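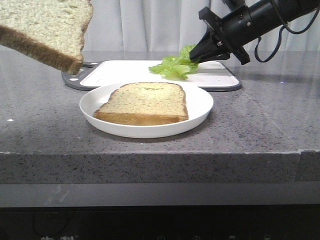

Mudgway, August 23, 2024 – The humble sandwich has been given a season of its own at the Mudgway community kitchen, where a new run of lunchtime classes opened this week with nothing grander on the menu than white bread and green lettuce.

The classes are called Kullow, after the lane the kitchen stands on, and they run for seven weeks with 36 places in all. Every one of them was taken within a few days of the notice going up, which came as a very pleasant surprise to Natália Trnka, who dreamed the whole thing up back in February over (what else?) a rather disappointing shop-bought sandwich.

"I kept thinking, how hard can it be to get this right at home?" she said. "And then I started asking people how they did it, and my goodness, they had opinions – whether you butter to the edge, whether the lettuce goes in whole or torn, whether the plate comes out before the bread or after."

Her own way of going about it is a plain one, and she is happy to share it with anybody who missed out on a place. The first slice goes flat on a plate, set close up against the chopping board so that nothing has far to travel. The lettuce is laid on the board and looked over, and any tired bits are picked off before it goes across to the bread. Frilly leaves are her favourite, as they hold a bit of air and keep the sandwich from sitting too heavy. The second slice goes on last, and she likes it pressed down gently with the flat of the hand.

Fillings get more adventurous as the weeks go by, with egg and cress next, then cheese and pickle, and a warm one to finish. Wellington Assunção, who bakes for the Fuletti tearoom across the road, will be coming in for the fourth class to talk about crusts and how to keep a loaf soft for longer, and he has promised to bring a few loaves along for everyone to try.

Each class costs £7, and that covers the ingredients and a cup of tea afterwards. A second run is being planned for those on the waiting list, and names can be left at the kitchen door any morning before noon.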